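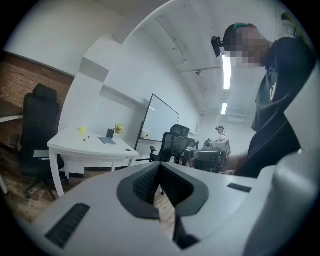

Section 31. Jarora hand gripper: fault 608 (tracking lost)

Fault 608 stops recording when the marker cube can no longer be followed.

1. Release the trigger and put the gripper down.
2. Check that the cube is seated squarely and its faces are clean.

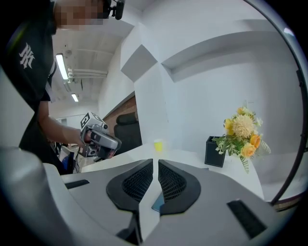 3. Look for grit between the finger pads. Do not use solvent.
4. Restart. If 695 appears, replace the cable.

CAUTION: Keep trailing cables clear of your feet.

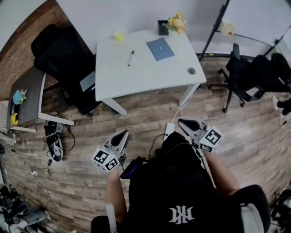 5. Repeat the Handale calibration before recording again.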